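3.2 Work surface and garment condition

Folding was done on tables covered in a woven gray fabric. In the first weeks we used the bare tabletops, and sleeves slid out of line whenever the second fold was made. The cover gave enough grip to hold a hem in place, and we kept it for all 1298 folds reported in this section. It also marks easily, and covers were changed in January.

Garments came to the table in whatever state they had left the basket. We did not shake them out or sort them by fabric first. Sulemana (Comfort Sulemana, who designed the coding sheet) proposed three starting conditions: folded, partly open and bunched. Small cloths were coded separately, as they are often handled together with a larger piece and can end up beneath it. Figure 4 gives a mixed case, with a folded red garment and a crumpled white cloth on the left side of the table and a second red garment, loosely bunched and edged in white, on the right.

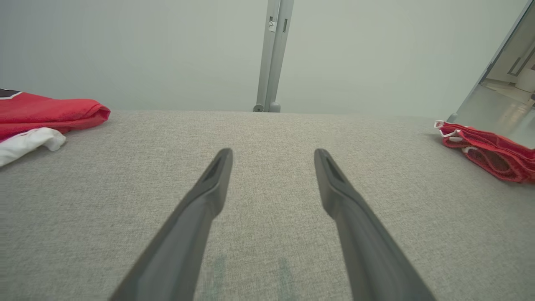 Figure 4. Red garments and a white cloth on the covered table.

Of the 1298 folds, 1195 were accepted at first inspection. The rest were opened and folded again, and the second result was not counted. Most rejections came from the bunched condition, where trims and drawstrings had caught inside a fold and left a ridge along one side. Mesh fabrics were harder to judge by eye than plain knits, and two coders looked at each of them. Disagreements were settled using the 8 reference folds from the Kakandale set.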